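We use cookies to remember your preferences. Accept all / Manage settings

Posted in November by the Resholm household studies desk

4.2 The basket as a holding area

Most writing on home laundry treats the basket as transport. Clothes go in at one end of the house, come out at the other, and the basket has no opinion. Our 13 households kept a simple log of every garment that passed through the wash, 2,208 entries in all, and the log tells a less flattering story. Baskets stood still for most of their working lives, and a fair number of shirts were worn straight out of them without ever meeting a shelf.

We call this state "resting," a term borrowed from the Ashour diary study, where it was applied to dough. A resting garment is clean by general agreement and folded by no one. Participants defended the practice with some heat. One Flasta household argued that a crumpled shirt in a basket is easier to find than a folded one in a drawer, and our retrieval times gave us little to say in reply.

Surfaces mattered more than we had planned for. A basket with a perch of its own tended to stay there, while a chair near the machine attracted loose cloth, boxes and anything else with nowhere to be (Figure 2).
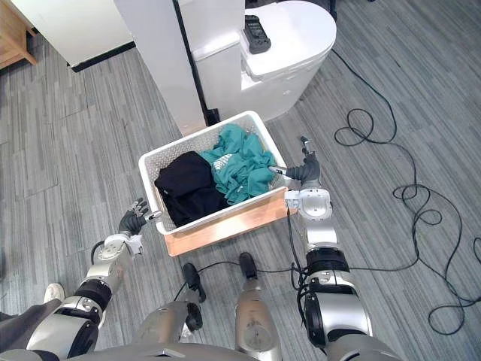
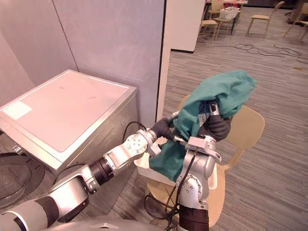

Figure 2. Teal fabric at two points in the laundry area: bunched beside a black garment in a white basket (first picture), and held up over a wooden chair with a white box on its seat (second picture).

The chair deserves a word. None of our coding sheets had a column for it, as chairs are officially for sitting. By the second round of visits we had added one, and it filled faster than the column for drawers. Up to 50 entries in a single household listed the chair as a garment's last known address.

Color played a smaller part than the Fotness pilot had led us to expect. Dark items rested longer, perhaps because creases show less on them, but the gap closed once we set socks aside. Socks are treated separately in Section 4.3, at greater length than either of the 2 reviewers wanted.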